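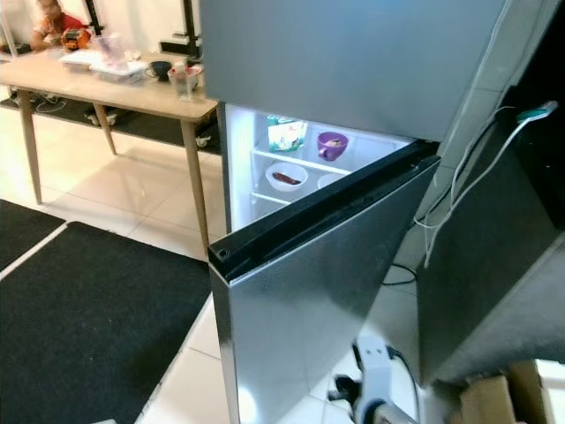

Fridge door, gripper, loose cables. Rirnside kitchen.

I clean and reset serviced apartments for Pundonlow. Been at it long enough to have opinions about fridges. We've had a robot on kitchen resets at Rirnside since March, so, a thread.

The pitch from head office was that the robot takes the "low value" tasks and we get freed up for the guests. Fridges were first on the list. Whoever decided a fridge is low value has never opened one after a family of five checks out.

Think about what you do in there. Is that bowl left over, or is somebody extending their stay and eating it tonight? You check the booking, you sniff it, you decide. Takes me a few seconds and I couldn't write down the rules if you paid me. (They did ask. They did not offer to pay me.) 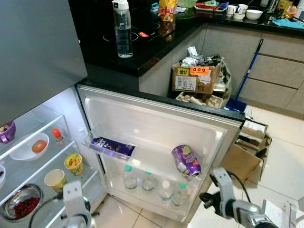 A tin on its side in the door shelf, does it get stood up or chucked? Dried cranberries in an open bowl, keep or bin? I got asked this kind of thing 16 times in one shift by the scheduling app, Skullness, which now sends me "exceptions" while I'm making beds in another unit. So I stop, dry my hands, answer for the robot, go back to the bed.

Answering exceptions isn't on the timesheet, by the way. The bed still is, at the same minutes as before.

Management put up a poster in the staff room on 11th May saying 814 fridge tasks completed. Lovely. A door opened counts as a task. A door closed counts as another one. I asked how many kitchens were finished with no human going in after, and was told that figure isn't tracked at this stage. 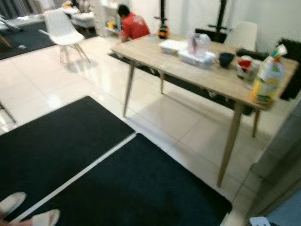 And the table's the same story. Cups, tubs, a food bag, all different shapes, all someone's stuff until you know otherwise. Guests do not line things up for you.

To be fair to it, the arms don't get sore. My shoulder does, and if the thing ever does top shelves reliably I'll be first to say ta. Emil Plattner on lates reckons it's better than it was. Emil also reckoned the last app was good.

What's changed for us so far: shifts on kitchens cut to 70 per cent of the old hours, and the leftover work is all the fiddly bits, back to back. The easy jobs were where you caught your breath.

If there's a trial report I'd like to read it. I've asked twice, ticket 3294, still says "in review". Will add to this thread if it ever moves.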